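Cahier d'atelier -- Conservation de la pierre, site de Sala
10 Nov 2023
Rédaction : Zoriana Bondarchuk. Copie : Raili Hyvönen, Gladys Biwott.

1. Mortiers de rejointoiement

Les éprouvettes du lot 295 ont été démoulées ce matin. Deux présentent un retrait en périphérie et sont écartées de la série. Le dosage en chaux est maintenu jusqu'à l'avis de Mme Biwott.
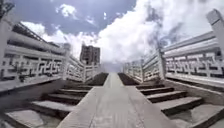

Le sable livré par Rerside est plus fin que celui du mois de mai. Un tamisage de contrôle est demandé avant toute nouvelle gâchée -- voir la fiche 3914.

Rampe centrale et bandes latérales à petits éléments :
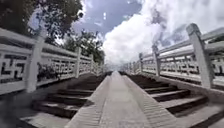 2. Nettoyage

Essai de compresse sur pierre témoin, temps de pose de 10 minutes. Le résultat est jugé insuffisant sur les dépôts noirs. Mme Hyvönen propose de doubler la pose et de conserver le même rinçage.

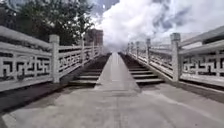 La cuve de rinçage fuit toujours au raccord. Le joint de remplacement a été commandé chez Starnora. Dans l'intervalle, le second poste reste fermé.

3. Documentation

Le relevé des motifs à méandres des garde-corps sera repris à l'échelle 1:10 par Kaisu Hämäläinen.

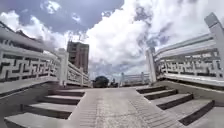
Les gabarits en carton sont à ranger à plat, dans le meuble du fond. Reste à transmettre à Mundalel le bordereau des échantillons, signé par Elli Rissanen.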